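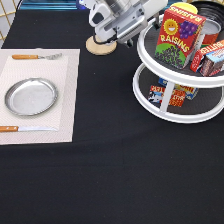
The two-tier turntable deserves a permanent place on the dining table

Most advice on table storage treats the turntable as a cupboard fitting. It goes in the corner cabinet, behind a hinged door, and holds the vinegar. I think this is the wrong place for it. A turntable does its best work on the table itself, within arm's reach of a person who is sitting down.

The case rests on reach. A seated adult can pick up an object comfortably from the near half of the table and less comfortably from the far half, usually with a sleeve over the plate. Tall packets make it worse. A box of raisins standing in front of a can hides the can, and the butter ends up behind both. On a fixed tray, getting to the back row means moving the front row. On a turntable the back row comes to you.

I favour 2 tiers over one. A single tray wide enough for breakfast goods takes the space of another place setting. Two trays on a central post store nearly twice as much on the same footprint. The usual objection is that the lower tray is hard to get at, and for tall items that is correct. The lower tray should hold flat or short boxes, and the upper tray should hold whatever is tall or used at every meal. Heavy cans belong near the post, where they do less to tip the tray.

Johannes Van der Merwe, writing in the Groddale household newsletter in September, argued that a turntable on the table encourages people to leave food out. He has a point about butter, which should go back in the fridge in warm weather. Dried fruit and tinned goods come to no harm.

His second complaint was crumbs and scratches. A plain tablecloth deals with the scratches, although a dark one shows every crumb and I would choose a mid grey. A placemat marks the limit of each setting, and the turntable should clear its edge by at least a hand's width. Fork and knife can then lie above and below the plate as well as at the sides, if the table is narrow. Hot dishes go on a cork trivet between the two zones, never on the upper tray, where a full pan will shift the balance as it turns.

The weak point in cheap units is the bearing. Mine is a Stiltent and it began to grind after 8 months. A wipe with a dry cloth and one drop of food-grade oil fixed it. I have since tried a Gamen, which turns more freely and for that reason overshoots. A little drag is preferable on a table with children at it.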